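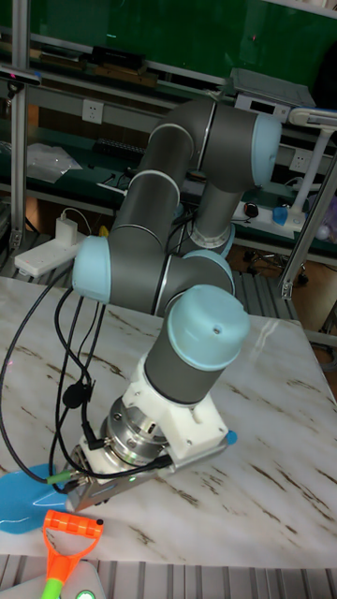 Making a Plain Lip Balm at Home

I ran out of lip balm in April and decided to stop buying it. The tube I had been using went up in price and they changed the scent to something like cough drops, so I looked at the back of the package and saw that most of it was oil and wax. I had both in the kitchen cabinet already.

I have now made 11 batches. The first few were not good. One was so hard it pulled at my lips, and one never set and ran all over the inside of my purse. The recipe below is the one I have settled on and have made the same way four times in a row.

What you need

1 tablespoon beeswax pellets
1 tablespoon shea butter
2 tablespoons sweet almond oil
A few drops of vitamin E oil (optional)
Small tins or empty lip balm tubes
A heatproof glass measuring cup
A small saucepan

If you have a nut allergy, use sunflower oil in the same amount. Coconut oil works too, but then the balm goes soft in warm weather. I keep mine in my coat pocket in winter, so coconut was fine then. By June it was soup.

I buy my wax from a small shop in Trimberg that sells it in paper bags by weight. Yellow beeswax smells like honey and gives the balm a yellow color. White beeswax has almost no smell. I like the yellow kind.

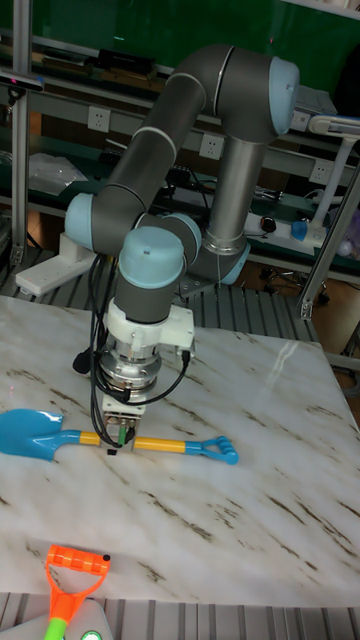
Lip balm sets fast once it is off the heat, so get the tins ready before you turn on the stove. Wash them, dry them completely, and stand them in a row with the lids off. Pick the spot with some care. A white marble-patterned tabletop looks nice, but yellow wax shows up on anything white, so put down a sheet of parchment paper first. I also keep a roll of paper towels within reach. Wax that lands on the counter will come off with a plastic scraper when it has gone hard. Don't rub it while it is warm, you only spread it.

How to make it

Put an inch of water in the saucepan and bring it to a low simmer. Put the beeswax in the glass cup and stand the cup in the water. It takes a while, and stirring doesn't do much to speed it up. When the wax is clear with no lumps, add the shea butter and let that melt too.

Take the cup off the heat and stir in the almond oil. If the oil is cold, you may see little white threads of wax form right away. Put the cup back in the hot water for a minute and they will go. Add the vitamin E last.

Pour slowly. With tins you can go nearly to the top. With tubes, stop a little short, let it settle, then come back and top it off. If you fill a tube all at once you get a hole down the middle. Leave everything alone until it is cool. I put one batch in the refrigerator to hurry it and the tops cracked.

Checking the texture

Before pouring, dip a cold spoon in the mixture and wait for it to set. Rub it with a finger. If it feels too stiff, add another teaspoon of oil. If it slides off like salad dressing, melt in a few more wax pellets. This is the step I skipped with the purse batch.
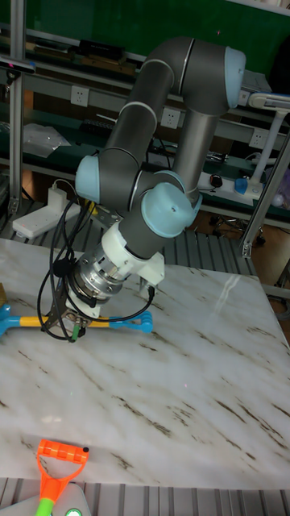
Gray robot arm holding a toy tool on the table.

About scent and color

I leave mine plain. My neighbor Aravind Mathew tried one drop of peppermint oil in his half of a batch and liked it. I found it strong. Cinnamon oil I would stay away from completely, it stung and my lips were red for most of an evening. If you want to use any essential oil, check that it is safe for lips and how much you can use, because the bottle doesn't always say.

For color I tried beet powder. It doesn't dissolve in oil. It sank to the bottom of the tin and the last of the balm was gritty and pink. I have read that shaving in a bit of old lipstick works better and I might try that next.

How long it keeps

There is no water in it, so it keeps pretty well. I write the month on the bottom of each tin with a marker and use them up within six months. If it smells like old crayons, throw it out. Keep fingers clean if you use tins. Tubes are better if you plan to share a batch around.

To clean the measuring cup, wipe it out with a paper towel while it is still warm, then wash it with dish soap and hot water. Don't pour leftover wax down the sink.

Next I want to try a hand salve with the same ingredients and more oil. I have half a bag of wax left and a jar of dried calendula that has been sitting in almond oil on the windowsill. I'll post the amounts when I get one that works.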